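Features > Food and Trade > Interviews

November
By Isla Sutcliffe

Rattana Phromma on running a fruit and veg round

Rattana Phromma starts work at 2 in the morning and is usually in bed by seven in the evening. She has run Jitpraphai, a wholesale fruit and vegetable round, since her uncle gave it up. It supplies restaurants, two school kitchens and a few corner shops.

"When I took over we had 40 customers and most of them paid in cash," she says. "Now it's 73, and nearly all of them want a monthly invoice. The driving is the same. The paperwork is much worse."

Her first stop is the market, where she buys by eye and by smell. She doesn't order much ahead, apart from Thai basil and green papaya, which come in on a Thursday and go quickly.

"Plums are hard. They look fine on the outside and then a chef rings at ten to say the whole box is woolly. I cut one open from every box now. The sellers don't love it but they know me."

Prices have been the main worry this year. Limes went up by 60 per cent in the spring and she held her own price for as long as she could.

"I lost a customer over limes. A good one, too. He came back in the summer, and we didn't talk about it."

She also lost a van. The old one failed its MOT and she hired for a month before finding another. Her cousin paints the name on the side by hand, and he has not got round to this one yet.

I asked whether she would like someone to take over in time. Her daughter helps in the holidays but is studying to be a pharmacist.

"She's not getting up at that hour, and I don't blame her. I might sell the round. I might cut it down to the restaurants and keep going. My uncle did it until his knees went, and mine are all right so far."

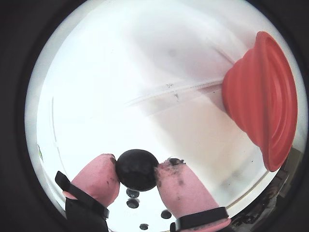
Opening an account

Jitpraphai takes on new trade customers when there is space on the van. Orders need to be in by six the evening before.

Last updated: November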